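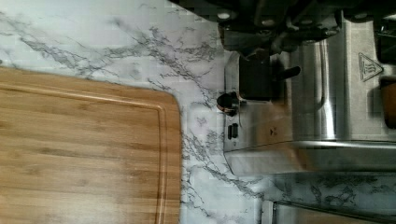

Kornby bamboo cutting board with juice groove, on marble-pattern counter

Kornby Board — bamboo, large
Item no. 186. Sold by Basgate Kitchen, Unville

Light honey color, fine straight grain. Some darker streaks, varies board to board. Rounded corners, easy on the hands. Groove runs just inside the edge and catches juice from tomatoes, roasts, melon etc.

Care: hand wash only, dry standing up. No dishwasher, no soaking. Oil it when it starts to look dull — any food safe mineral oil is fine. Dont store flat while damp.

Back in stock May 2025. Limit 8 per order, for more then that email Shahram Ahmadpour at the Unville store.

Pickup at the counter or we ship. Returns accepted if unused, keep the sleeve on.

See also: Hendricks board oil, Kornby board (small)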